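Home Tips Workshop Kitchen Garage Cleaning Search

Keeping a bin-picking arm happy: cables, clamps and clean bins

I've been looking after our KUKA for long enough now to have made most of the mistakes, so these are the ones that cost me the most time. None of it needs special tools, and it's lovely how much better a cell runs after one good afternoon of fussing over it!

Start with the bins. If a bin can creep, it will, and every pick after that is slightly wrong in a way that looks like a software fault. Clamp it hard to the table, then run a pencil line along the edge so you can see a shift straight away. I check the clamps before the first run and again at lunch. Ours walked 6 mm in one morning and I spent hours blaming the Bennani controller (sorry, Bennani).

Next, the hoses and cables. Leave a generous loop at the wrist, more than looks tidy, and tie the bundle so that it moves as one thing. Then jog the arm by hand to its worst position — deep in the far corner, wrist turned right over — and look for anything pulled tight. Do it slowly, and do it again after you change any fitting, even a tiny one.

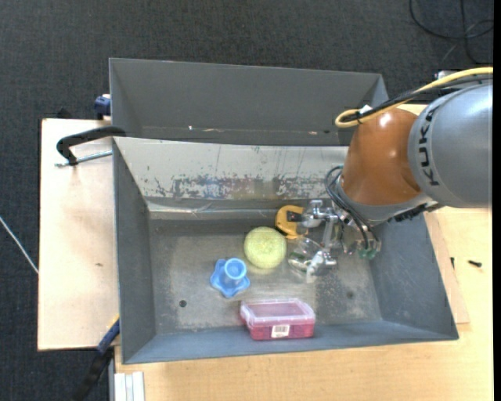 Air leaks are the sneaky ones. A drop of washing-up liquid in water, dabbed round each push fitting with an old paintbrush, will show you bubbles in seconds. Wipe it off well afterwards. If a tube end is chewed, cut it square with a proper tube cutter (the little Flilska one is brilliant) and push it home until it stops.

Fingertips wear faster than you'd think. I change mine every 2000 picks on the Tola job and stretch to 3216 on soft goods, which is simply where the counter happened to be when the last pair finally slipped. Write the number on masking tape and stick it inside the cabinet door.

For scuffed metal floors, 600 grit wet-and-dry used lightly takes off the burrs that snag flat boxes. Don't chase a mirror finish, as a shiny floor gives the camera glare. Vacuum out the dust before you run again.

Last one, and I love it: keep a cheap magnetic dish by the cell for loose screws. Mine's a Birnska, slightly dented, and it lives on the shelf by the stop button. Empty it every December and see what you've been missing.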